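Workshop tips: padding the jaws on a hand-held gripper
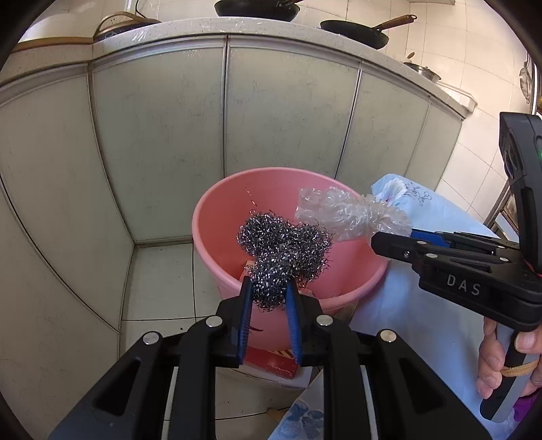
Steel wool scrubbers held over the pink bucket, with the second gripper going for the plastic bag.

I was told rubber pads would fix everything. They don't, but they're worth having if you choose your test objects badly on purpose. Foam blocks prove nothing. Any jaw can hold a foam block.

Try metal scrubbers instead. They squash, they snag, and they leave strands behind that you'll find in your socks in February. Hold one up, count to 5 and look at what's dropped into the bucket.

A few things I'd stand by:

Roughen the back of the pad before gluing. Dusora's leaflet says there's no need. I've peeled off enough of their pads to disagree.

Check the pivot screws every 500 closes. Geert Michiels swears by 1000, but he also swears by thread lock from the pound shop.

Keep a rubber band on the handle. You'll want it sooner or later.

Thin, crinkly plastic is the hard one. Go in slowly from the side and pinch a fold -- pressing down from above just pushes it away.

Don't trust a single good grab. Parveen Zaidi logged 568 tries on our shared bench and the first few told us nothing useful.

As for the Stelby pads at twice the price, I've yet to see what the extra money buys. If someone has run them for more than a week, write in. I'd like numbers, please, and no adjectives.

Last changed October 7, 2020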